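The Grocery Table

At Bostelholm's after-school robotics club, the hard part is picking up the shampoo

By Jovita Ochoa

Four in the afternoon and the Bostelholm club room already smells like microwave popcorn. Backpacks under everything. Someone has lost the charger again.

Nayeli Zamudio, 17, team captain, is at the laptop with a pencil in her teeth. She waves me toward a stool, then takes the stool back. She needs it.

The club has 10 members this year, up from four last spring, and one goal: the Wokari Open in June, a student contest where a two-armed robot has to sort a messy table. Each round the judges bring their own stuff. You don't get to see it first. Three minutes, points for every item moved to the right bin, points off for anything that hits the floor.

So the team practices on mess. Lots of it. Parents send in what they were going to recycle, plus whatever is in the back of the cabinet. Anahera McPhee, who teaches chemistry here and coaches the club, keeps a running list of the items they've tried. It stands at 1,175 grabs logged since the fall, most of them bad.

"The early ones were terrible," she says. "It would come in too fast and just punch things. We lost a jar of pickles. That smell was here til Christmas." 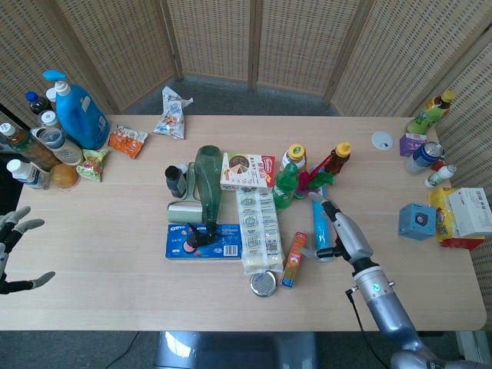 4 min read

The Oreo box is a favorite for tests. Flat, square, big logo, hard to miss. Bottles are worse, bottles lying down worse still, and the see-through ones are the worst of all. The green glass vase came from Nayeli's mother, Elvia, who would like it back in one piece.

Thin tubes standing on end are this week's project. Touch one a little off center and over it goes. Eustaquio Valdovinos, a junior, wrote the approach code and has rewritten it more than once. His new version slows the hand way down for the last inch, then closes the fingers one after another so the thumb doesn't shove the thing away.

"It's slow," he says. "It's really slow. But slow gets points and knocked over gets nothing."

Not everyone agrees. There is an argument going, a friendly one mostly, about speed. Nayeli wants to skip the hard items and clear the easy boxes first. Eustaquio wants to go left to right and take it as it comes. They ran both plans back to back before I got here and are still fighting over how to score it.

The software is named Dullora, after a nickname for an old team laptop. The sorting part, the bit that decides soap or snack, is trained on pictures the students label themselves. Tedious work. They do it in pairs at the back table, with music on, and the freshmen get the most of it. One bin is for food, one for cleaning and bath stuff, one for everything else. Figurines are everything else. There was a long debate about lint rollers.

McPhee stays out of it when she can. She signs the forms, buys the tape, and asks the same question about every change: what did you expect it to do? If they can't answer they have to write it down before they run it agian.

By five thirty the popcorn is gone. Elvia is outside with the car running. Nayeli asks for one more run, gets it, then asks for another.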